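Minutes of the September meeting, Display and Fittings Group
Prirberg Makers' Hall, upstairs room, 7 p.m.

Present: Mirjana Vlachou (chair), Senad Bošković, Radka Georgiev, Yuxi Liao (minutes)
Apologies: Snežana Berisha, who sent a cake in her place. The cake was admitted with full voting rights.

1. Minutes of the last meeting

Approved after one correction. Senad did not "storm out" over the curtain rings. He went to move his car, and was gone 52 minutes.

2. Money

Radka reported $351 in the fittings budget, down from a figure she preferred not to repeat. Most of the difference went to Gallagher for the hallway shelving, which has been delivered and is missing its screws. Gallagher says the screws are on their way. Radka has asked from where.

Action: Radka to call Gallagher again, in her other voice.

3. Hallway lighting

Deferred. The bulb we were going to discuss has gone out, so Senad will replace it and we can discuss the new one.

4. Butterfly corner

The longest item, as usual. Mirjana reminded everyone that we agreed in the spring to something "light and natural" and that the wallpaper was chosen by a fair vote. Senad asked that his vote be recorded again. It was for plain gray.

Yuxi likes the watercolor butterflies and thinks the softer blues and pinks go well with the marble pattern on the tabletop. Radka likes them too, but finds the big orange-and-yellow one on the right side wall hard to ignore while eating. Senad said he had begun to feel watched by the teal ones. Mirjana said that butterflies on three walls was the whole idea, and that with one wall it would have looked like a mistake.

On the plants, it was agreed that the white-flowered one stays in the wire basket on the rail. Radka would like it turned so the leaves aren't pushed up against the mesh. The succulent in the ribbed pot is harder to place. Senad wants it up on top of the white tiered stand where people can see it. Mirjana wants it left underneath, where people can't knock it over. A vote was tied, and the cake abstained.

There was also a question about the round holes in the platforms of the stand. Yuxi had assumed they were for something. Suggestions were cones, test tubes and very small umbrellas. Snežana may know, and will be asked.

The yellow jar with the black lid band came up last. No one present would claim it, or the little white container with the blue label - both stay where they are until the next meeting, at which point Senad gets them.

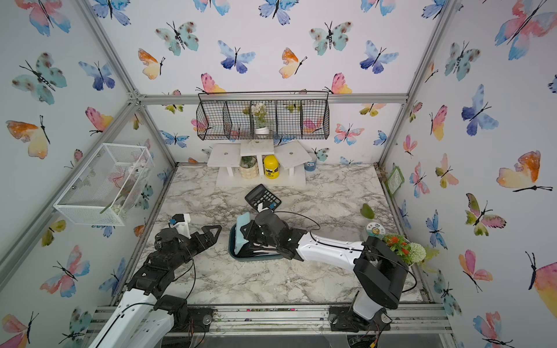 5. Trasau catalog

The new catalog has come. Mirjana passed it around with several pages already folded down. Nothing on those pages costs less than $60, and Radka passed it back.

6. Any other business

Asach have asked if they can share our storage closet. Yuxi pointed out that we can't currently close the door on our own things. Mirjana will reply, kindly.

Senad would like the meetings to be shorter. Discussion of this ran for nearly 5 minutes.

Next meeting: October, same room, 7 p.m. Radka to bring the tape measure back.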